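Verham two-finger kit: does the wrist camera bundle work for cloth handling?

Posted in Grippers and End Effectors
2025-09-21

Kekeli Dankwa
We are looking at the Verham parallel gripper kit with the optional wrist camera. The task is picking up and folding cloth on a fixed table. The kit page lists the camera as "suitable for close manipulation" and gives no further detail. Two things I need to know before I send the order through:

Does the camera keep both fingers in view when they are fully open, or does the housing block the area between them?

Is the Reltport software license required to read the camera stream, or only for their logging tools?

We have 11 weeks until the cell has to be running and the quoted lead time is 8.

Naomi Mfaume
We have run this kit since March, on one arm, mostly on towels and flat cloth.

View: both fingers stay visible with the gripper open. The housing takes up the bottom middle of the picture, and you lose whatever is directly under it. For rigid parts this hardly matters. For cloth it means the edge you want to grab can drop out of sight on the final approach. We come in from the side and plan the last part of the move from an earlier picture.

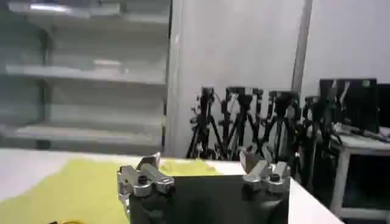 The second issue is exposure. The fingers are bare metal and reflect the room lights, and a white table makes it worse. With auto exposure on, the brightness shifts as the wrist turns, and our cloth edge detection shifts with it. Lock the exposure and set it with the arm in its working pose. A matte table cover also helped – we should have bought one at the start.

Background is worth some thought too. The lens is wide enough to take in anything standing behind the table, so if you are training a model, decide early what stays there and leave it in place.

License: the stream opens without it. You need Reltport for synchronized recording of joint positions and video. We pay for 2 seats and use one.

Jarmo Miettinen
Agree on the exposure. The bracket screws on ours came loose after a few days of fast moves, and the camera calibration went with them. Thread locker fixed it. Check them before you calibrate.

I would not buy the padded fingertips. They are thick and they slide on thin fabric. We cut our own from 4 mm rubber sheet.

Pongsak Kaewsai
Have you looked at Birnham? I haven't used it but it is cheaper.

Kekeli Dankwa
Thanks. Birnham has no camera mount, so that one is out. I will order the Verham kit without the fingertips and with one seat.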